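Home & Garden > Waste & Recycling
14 replies · 247 views

Food waste caddies, Castham: liners or no liners?

mudlark51
Council leaflet says no liners from November. Seriously? Ours stinks after two days as it is. Roltutgate still get theirs free, 200 a year.

pennyfarthing
Newspaper. Line it, fold the top over, done. Never bought a liner in my life.

Tobermory_K
Newspaper goes to mush. I put an ordinary bag in a bucket, lift it out when its full, tip it in the outside bin, bag in the rubbish.
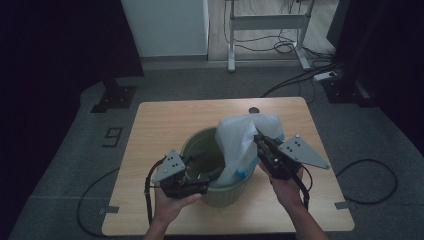 Reply #4

pennyfarthing
So you're still binning plastic every week. Whats the point?

Tobermory_K
One bag. And no maggots.

mudlark51
Can't do newspaper, don't get one. Does kitchen roll work?

gatepost132
Bit dear. Try the free paper from the Lesement shop, piles of it by the door. And freeze fish skins till the night before. Disagree on the bags btw, tipping it out is grim, half of it sticks.

mudlark51
Freezer's full. Will try the paper thoguh, ta

3 people found this thread helpful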